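Sep 9, 2021

I read the new house rules for arm cells last night, all 26 of them, and I'm not sold.

Marcela Štefanec sent them over from Stastberg with a note asking for comments "in the spirit of the thing." The spirit of the thing seems to be that if you write down enough rules, the bench will behave. Half of them are fine. Keep the pendant within reach. Write down who changed the tool last. I've worked in places where those two would have saved a week each.

Then you get to rule 14, which says a pick test counts as passed after 100 cycles "with representative parts." Who picked the parts? In my experience it's the person who wants the test to pass. A cube with a flat top is the kindest thing you can hand to a tool that comes straight down. Stars and hearts are a bit less kind, but they still have flat tops, and they still sit on a nice level board.

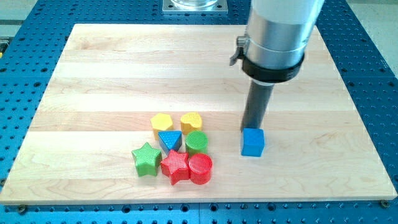

## What I'd want written down

First, the spacing. A cube standing off by itself is one job. A red star with a red cylinder right up against it is another, and a pass on the first tells you very little about the second. The rules don't mention neighbors at all.

Second, the board. Bolt it to the table, fine, everybody does. But say where, and say who checks it after somebody borrows the table for something else. Gerardo Bortolotti and I once lost most of an afternoon to a fixture that had moved 3 mm. Every form was signed – the forms were beautiful.

Third, the tool clamp. Rule 19 wants it "inspected regularly." Regularly is a word you use when you don't want to argue about a number. Put a number in.

Serena Longo tells me I'm being unfair and that a weak standard beats none. Maybe. I've seen weak ones get framed and hung on a wall, and after that people stop looking at the machine.

I've sent Marcela my comments on 14 and 19. The rest can wait until I see the next draft.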